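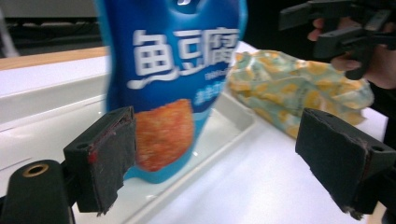 Re: [murkent-dev] blur filter throws out most of the lift

On 4/8/25 the Otley list account wrote:
> Since 2.0 the Cotedeck importer drops every frame under the
> sharpness cutoff. We lose the lift and the carry and keep long
> stretches of the gripper hovering over the tray, in lovely focus.
> Is there a flag, or do we train a policy that hovers?

There is a flag. It is called keep_soft, it defaults to false, and it is documented in the changelog for February, a place I visit only to write in it.

The cutoff was tuned on Bae recordings, where the wrist moves at the speed of a museum tour. Handheld data is another animal. I ran the importer over one of our own snack sorting episodes last night: 269 frames dropped, more than 40 of them in a row, and the row was the entire pick. The pose track was fine the whole way through, so the filter had no business touching it.

For now:

murkent import --keep-soft --min-sharp 0 episodes/

Then set max_gap to 2 in the loader, or it will happily interpolate across the holes left by your old import. Clear the cache first. It holds 3000 entries and believes all of them.

I'd like to drop frames on tracking loss only and leave blur as a column people can filter on - patch is on the branch, tests are mostly on my laptop. Objections welcome before I merge.

-- murkent importer maintainer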